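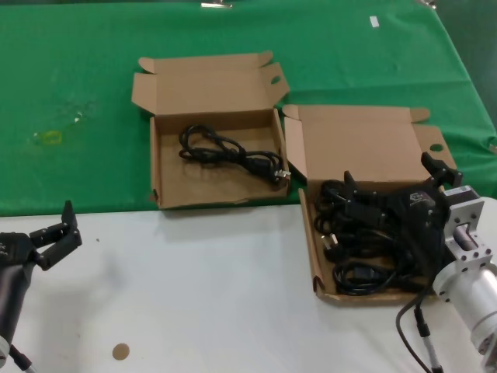 Power leads, boxed, on the table.

Pluson mains leads, black, two round pins

Right, these are the leads I get asked for more than anything else in the shop, so they finally have a page of their own. If you've bought a lamp, a radio or a tape deck from me (or from anyone, I'm not fussy) and the lead has gone missing, start reading here before you order one of the fancy ones.

The Pluson is a plain lead with a moulded plug. It's the sort of thing you plug in behind a cupboard and forget for years. I've been selling them since I had one shelf at the back of my old place in Drakosham, and I still use them at home on pretty much everything, including the bedside radio and a very elderly slide projector that I refuse to part with!

Which end do you need?

This is where most orders go wrong, so please have a look at the socket on your equipment first. There are two kinds I keep in stock. The figure-eight is the small one, two little holes side by side, and you'll find it on radios, small cassette players and a lot of shavers. The three-hole one is bigger and squarer and goes into amplifiers, computers, monitors and that sort of thing. They won't swap over, and please don't try to persuade them with a knife. One customer did. I had to sell him a new radio.

If you still can't tell, take the old lead out of the drawer and compare, or describe the socket to me in an email and I'll work it out.

Lengths

Short is a metre and a half and long is 5 metres. The short one suits a shelf or a desk. The long one is lovely if your only wall socket is on the wrong side of the room, but don't leave it coiled up tight under a rug with a heater on the end of it. Heaters and kettles shouldn't be on these leads anyway. For those I'd go for the Abreu heavy lead, which is thicker and stiffer and costs a bit more, and has its own page under Kitchen.

What about the Pleten ones?

I used to stock Pleten as well, in white and brown. Lovely colours, and the brown looked smashing against skirting board, but the cable was so springy it never lay flat and I got tired of hearing about it. I have a few brown ones left. Ask if you want one, they're the same price as the black.

Travelling

The plug is the round two-pin type used over most of the Continent. It will not go into a British wall socket without an adaptor, and I do sell the adaptors (see Plugs and Bits). Please check the voltage on the back of your equipment before you go anywhere with it. The lead doesn't change the voltage, it only carries it.

Prices and ordering

Single leads are on the price list, and if you take 12 or more the postage is free. Schools and repair shops sometimes want a lot more than that, so ring me first, as anything up to 1000 I can get in but it takes a couple of weeks. The order code is 53 followed by S for short or L for long, then 8 for figure-eight or 3 for three-hole. So a long figure-eight is 53L8. Put the code on your order, it saves me guessing.

Returns are fine if the lead hasn't been cut. I shut for a fortnight in December, so order early if it's for a present.

Page last changed August 27, 2004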